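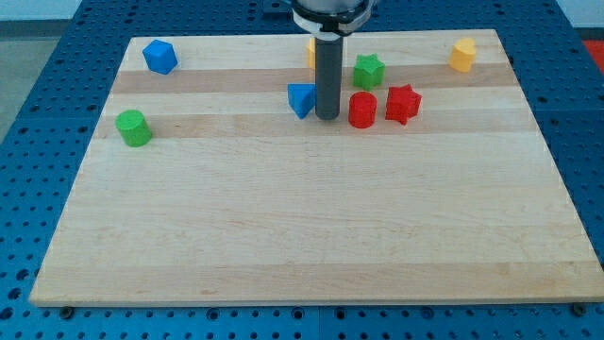
*Station 2 – shape blocks on the board, gripper lowered.*

**Tidying task – bench check, Pullholm**
Inspector: Jucélia Fagundes

- [x] Board flat on the perforated table
- [x] Front half of board clear
- [ ] Blocks spaced for gripping – *red cylinder and red star too close together*
- [ ] Emergency stop tested – *to be repeated*

**Comments:** Target is 70 of 100 blocks put away unaided. The machine is not yet fit for playroom use – a person must attend every run. Next check in 21 days.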